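Why I Stopped Trusting the Big Wine List

When I moved to Burdale, I knew very little about wine. In my family we drank tea with dinner, and on holidays one sweet red from a plastic jug. So the first time that colleagues asked me to choose the wine in a restaurant, I opened the list, saw 245 bottles, and felt my face become warm. I pointed to the second cheapest. I think many people do the same.

My opinion, after several years of eating out, is that a long wine list does not serve the guest. It serves the pride of the house. A restaurant with 81 seats cannot sell so many different wines at a good speed. Some bottles must wait for years, and the waiter cannot have tasted them all. When I ask him about a wine and he reads me the label, I already know he has not.

The restaurant Avum, near the river, used to have a list as thick as a school notebook. In August they changed it to one page with 18 wines, most of them sold also by the glass. I was there on a Sunday with my wife, and the young waitress told us that the white from Wogan was a little sour this year and would be better with the fish than with the cheese. She was right. It was the first time someone in a restaurant told me something bad about a wine before I paid for it, and I ordered a second glass.

Of course, there is the other side. A friend who collects wine says a short list is boring, and that he goes to a restaurant to find what he can't find in a shop. I understand him. But he is one guest, and he spends 300 dollars on a dinner without pain. The rest of us want to drink something pleasant and not to feel stupid.

Lately some places offer a tablet instead of the list. You answer five questions and the program, Sostex, proposes a bottle from its 2,000 descriptions. I tried it two times. It asked me if I like "forest floor," and I did not know what to answer, because I have never tasted a floor.

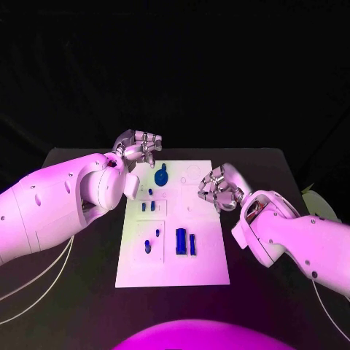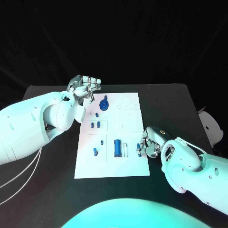 Two robot arms and a white board with blue parts.

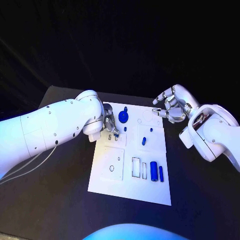 I would still prefer the waitress. A program can know that a wine goes with lamb, but it did not open this bottle this evening, and it does not see that I am tired and want only one small glass. For this you need a person who has tasted the wine, and a person can taste 18 wines much more easily than 245.

So I ask the owners: please make the list shorter, write the prices clearly, and let your staff try everything on it. I will come more often, and I will leave the second cheapest bottle for somebody else.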